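Thread on the Langat chapel windows, for anyone following the glass survey. Notes are mine, corrections welcome. 27 February 2020

The Tusosance studio supplied all six nave windows. Its order book gives 3,646 pieces of glass for the set, border strips included. The book doesn't split the total by window.

Kimutai Mabula has been through the cutlines. The two west windows share one cartoon, reversed. Lead lines match along the full height except at the lower left, where a repair strap was let in.

Flesh tones are silver stain over a thin matt. The blues are flashed on clear and acid-etched in the drapery. I had them down as pot metal in my first list – please disregard that entry.

Leads are mostly the original round profile. Flat lead turns up only in the repaired panels, with a different solder and much wider joints.

The signature is on the third window, north side, bottom right: "Ziltton" in stickwork, no date. Halima Okoth reads it as the painter and I agree. The order book lists a Ziltton under painting wages and nowhere else. 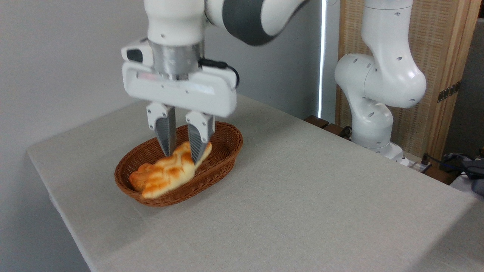 Paint loss is worst on the south side. On the tracery lights more than 70 percent of the trace line has gone, and what is left is underfired. Cold paint over it is later work and will be recorded separately.

Next up is the Zito window, which has plating on the back of the central figure. It can't be surveyed in place, so the panel comes out in April. Rubbings first, then transmitted light.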